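# Homa's Listville sorting floor brings in robot arms, and every one of the crew stays on 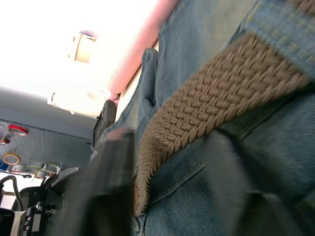

Getex Workplace News, Issue 103

LISTVILLE – If you have ever dropped a bag of old clothes in a donation bin, there is a fair chance that somebody at Homa has since turned out the pockets. It is slow, patient work, and for most of the company's life it has been done entirely by hand, by people standing at long tables from seven in the morning until the trucks leave. This May, Homa began sharing part of that work with two robot arms, supplied and set up by Getex, and we are very pleased to be able to tell our customers, our neighbors and our friends in the trade how it has been going.

The arms work on what the crew calls the heavy line, meaning jeans, work pants, jackets and anything else with a bit of weight to it. Each arm has a gripper with a small camera close by, so that it gets a near view of the cloth, the seams and whatever has been left on the garment. Belts are a big part of the story. A surprising number of jeans come in with the belt still threaded through the loops, and a braided belt is a different matter from a plain one, as anybody who has tried to pull one through in a hurry will know. Getex has spent a good deal of the spring on belts alone, and the people who sort for a living have been at the bench with them for most of it.

"I have been taking belts out of pants for longer than I care to say, and my wrists could tell you all about it," said Xiuying Shi, lead sorter on the heavy line. "When the engineers first came in they wanted to know how I did it, and I had to stop and watch my own hands, I had never thought about it. You feel for where it is caught. You don't just pull. I must have shown them that a hundred different ways, and they were very good about it, they kept asking."

Under the new arrangement, a sorter and an arm share a table. The arm lifts and turns the heavier garments and lays them out, and it is learning to free a belt from its loops. The sorter checks the cloth, decides the grade and takes over whenever a piece needs a person's judgment – a torn lining, say, or a stain that might or might not come out. A button at the sorter's elbow pauses the arm at any time, and the crew were told from the first day to press it as often as they liked.

We would like to be plain about jobs, as it was the first question everyone asked and quite right too. Homa employs 40 people on the Listville floor and all of them have kept their positions and their hours. Wages on the heavy line have gone up, to recognize the time sorters now spend teaching and checking the arms. The Saturday shift, which was never much loved, is now voluntary.

There have been some bumps, and we don't mind saying so. The arms are slow with anything slippery, and for the first couple of weeks the tables were set too high for several of the crew, which meant a fair amount of sawing and re-bolting after hours. Strong light through the east windows also bothered the cameras in the mornings, and blinds are on order. Roughly one garment in 7 on the heavy line is still handled from start to finish by a person, and Homa expects to keep it that way for delicate and older pieces.

"We went in with a drawing of how the table should work, and the crew very kindly took it apart," said Vittoria Santoro, who leads the project for Getex. "They moved the bins, they moved the button, they told us which side the arm should stand on. The layout we have now is mostly theirs. I'd be glad to bring any of them along to the next site, if Homa would let me."

That next site will be Homa's smaller building in Potgieter, where work on the tables starts after the summer. Two sorters from Listville have offered to spend their first weeks there with the new crew, and their travel and lodging will be covered.

Neighbors and local employers who would like to see the heavy line for themselves are warmly invited to visit. Tours leave from the Listville front desk at 10 a.m. on Saturday, and there will be coffee. Please wear closed shoes, and do come and talk to the sorters while you are there – they have plenty to say on the subject of belts.

**About Homa**

Homa collects, sorts and resells used clothing and household textiles from its buildings in Listville and Potgieter.

**About Getex**

Getex designs and installs robot arms for shared workbenches, and trains the people who work beside them.

**Press contact:** Homa front office, Listville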